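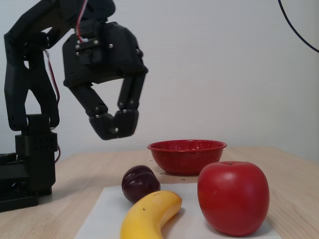 I promised last time to write about how I take care of the small arm, and I kept putting it off while the arm worked well. Now it has stopped working well twice in one month, so I have no more excuse.

The first problem was the wrist. When the arm had been switched on for a while, the gripper began to tremble, very slightly, as if it was cold. I suspected the servo, and I ordered a new one from Nikden. It arrived in 8 days, I fitted it, and the trembling was still there. So I have now a spare servo, and I have learned to look at the wires before I spend money.

The fault was in the lead to the wrist. I had tied it too tight when I built the arm, and each time the upper link went fully forward, the lead was pulled a little at the plug. I cut the tie, gave the wire more length and fixed it again with the arm stretched out as far as it can go. This last point is important. If you fix the wires while the arm is folded, everything looks tidy and then it pulls. My wires now make a loop at the side, less pretty than before, but the trembling is gone.

The second problem was the screws. They go directly into plastic, and plastic does not hold a screw for ever. I found 14 of them loose, most of them in the gripper housing. My advice is to turn the screw backwards first until you feel a small click, and only then forwards, so it finds the old thread and does not cut a new one. Stop when it is firm. I did not stop in one place, and I had to print that part again - an evening lost.

After any work on the gripper I set the zero position again. I do it in this order:

Power off, take the horn off the gripper servo.
Power on, send the servo to its middle value.
Put the horn back so the two fingertips almost touch.
Close slowly by hand command and write down the value where they meet.

My value for closed is now 238. Before the repair it was 2 steps lower, and I could probably have left the old one in the file. But I like that the number in the file is the number of the machine.

For testing I use fruit and the red enamel bowl from our kitchen. The plum is the hardest for me to set up, as it is round and smooth and the pads must come down on both sides of it at the same height. The apple is so wide that I must open the fingers a lot more. With the banana I try to take it in the middle, across, and I move slowly. I put the fruit on a white sheet, so I can draw pencil marks and return each piece to the same place between the tests.

A reader from Hinbridge asked me if I oil the joints. I don't. There is a page on the Pillell forum where people discuss it at length, and I read it all, but I only wipe the dust away with a dry brush.

Next I want to look at the base. It sits on the table by its own weight and a clamp would be better, but my Edwards clamp is too deep for this table and I don't want to drill. If you have solved this with a thin table top, please write me in the comments.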